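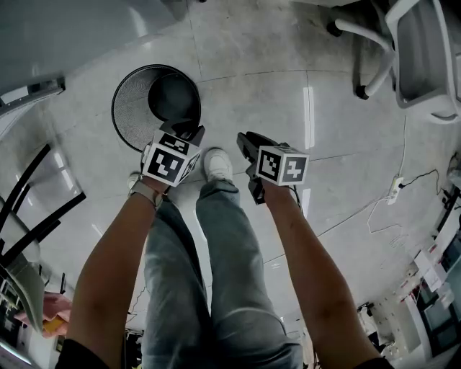 Fig. 1. Wastebasket on the floor, ahead of the left gripper.

4.2 Recording the wastebasket chore

Can a machine pick up a wastebasket yet? Velley can manage it on open floor, but almost never near cables. Your recordings are how it learns.

1. Put on the headset and take one gripper in each hand.
2. Stand with the basket just past your shoes.
3. Close both grippers on opposite sides.

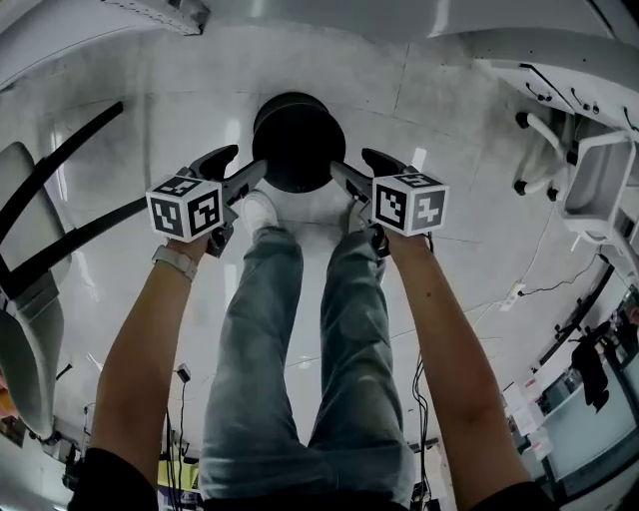

4. Hold for 2 seconds, then lift slowly — a fast lift spoils the take.
5. Set the basket down and open both jaws. Record 12 takes.

CAUTION: Keep power strips and cords out of your walking path.

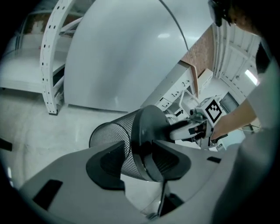 Fig. 2. Basket on its side, one gripper at each end.

Note: Keep the marker cubes uncovered. For full baskets, see 4.3.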